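Speaker notes: Two fingers and a pile of stuff - picking a hand-held gripper

Length: 25 minutes plus questions. Skip the wrist camera bit if we start late.

OPENING (no slide)

Hi everybody, thanks for coming back from lunch. I'm Soudabeh Taheri, I work on manipulation at Dramton, and I have spent most of this year squeezing household objects and writing down how it felt. I'm going to talk about the hand-held grippers we tried, what made us pick one, and what I'd check first if I were starting over.

(Ask: who here has collected demos by hand? Who still has a sore thumb? Wait for the laugh, it may not come.)

Quick version for anyone who has to leave early. We tried 3 hand-held grippers. One we liked right away and dropped after a month, one we never got comfortable with, and one that seemed boring the first afternoon and is the one we still use.

WHAT WE WERE COMPARING

The Hedora has soft curved fingers that wrap a bit when you close them. Lovely on eggs, fruit, anything round. Everybody who visits picks that one up first.

The Gramier is a single sliding jaw against a fixed one. Super rigid, very repeatable, and I kept knocking things over with the fixed side. I still think it could be great on a bench with parts all the same size.

The third is a linkage gripper, two fingers that stay parallel, with swappable pads. We had been told it was the dull choice. Fair enough!

I wanted to judge all of them on the mess you get in people's homes, so the objects are whatever we could borrow or buy cheap. Bottles, tubes, toys, little boxes, chargers. And we worked on soft surfaces a lot, beds especially, and I'll come back to that.

PADS (slow down here, this is the part people ask about)

So the linkage gripper takes different pads, and I was a pad skeptic. I figured rubber is rubber. Then we ran the same objects with smooth pads and with textured ones and the gap on hard shiny plastic was big enough that I reran it myself, convinced somebody had mislabeled the logs. They hadn't.

Texture gives you grip on hard plastic and takes away a little on fabric, where the fuzz catches and you drag the thing when you meant to let go of it. Plush is the worst. I've had a toy hang off one finger while I shook my hand like I'd touched a spider.

(Next two slides back to back. Give people a few seconds with each one before talking.) 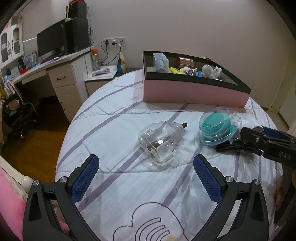
Blue pads, jaws wide open, clear bottle straight ahead

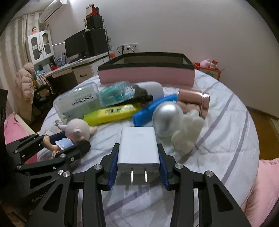 Same bed, fingers on a white power adapter

OK, so shapes. Flat sides are the easy case for parallel fingers. You get two faces, you line up, you close, and the only real question is how far down you grab. Irregular shapes are where you start negotiating. With a lumpy bottle I try to find the two spots that are closest to parallel, and half the time that means rotating my wrist past where a real arm would be happy. Our arm has joint limits. My shoulder apparently doesn't.

That was a lesson we paid for. We had a beautiful batch of demos where the person holding the gripper had come in from angles the Srisuk arm simply can't reach, and most of that batch went in the bin. Now we do a reach check before a session, not after it.

Clear plastic gets its own minute. The fingers don't care if an object is see-through, but the cameras do. You're looking at the pattern of whatever is underneath, bent into strange shapes, and the policy has to work out where the surface is. If you are comparing cameras, put clear things on a striped background early. It will sort your candidates faster than any spec sheet.

SOFT SURFACES

Back to beds. On a table, if you come in a little low, you hit the table and you know it. On a quilt the fingertips sink in and you scoop up cloth along with the object. The slim plate fingers did better than the Hedora fingers here, and it wasn't close. Thick soft fingers push the quilt ahead of them like a snowplow, and small flat things roll away downhill.

What helped: come in steeper, open only as wide as you need, and pause for a beat just before closing. The pause looks silly and it made our data much cleaner.

NUMBERS (one slide, keep it short)

By August we had 3,621 usable grasps across all the grippers. I had told my boss we'd have about 1,000, so that was a good meeting. The first 100 with each gripper we threw out on purpose, on the theory that people are still learning the tool. I'd do that again. Your early grasps look nothing like your later ones.

(If someone asks for success rates per gripper: say the write-up is coming, and that I don't trust comparing them until the same people have used all of them for the same number of hours.)

THINGS I'D CHECK FIRST

Hold it for 20 minutes with your arm out. Then decide.

Look at the pivot screws at the end of every session. Ours worked loose and the fingers got sloppy so gradually that we blamed the tracking.

Buy spare pads the day you buy the gripper.

Hand it to somebody with smaller hands than yours. I'm the smaller hands on our team, so I got my way on this one.

CLOSE

The gripper is on the table by the door, please go squeeze something with it. There's a bag of objects next to it and I'd like the objects back. Questions?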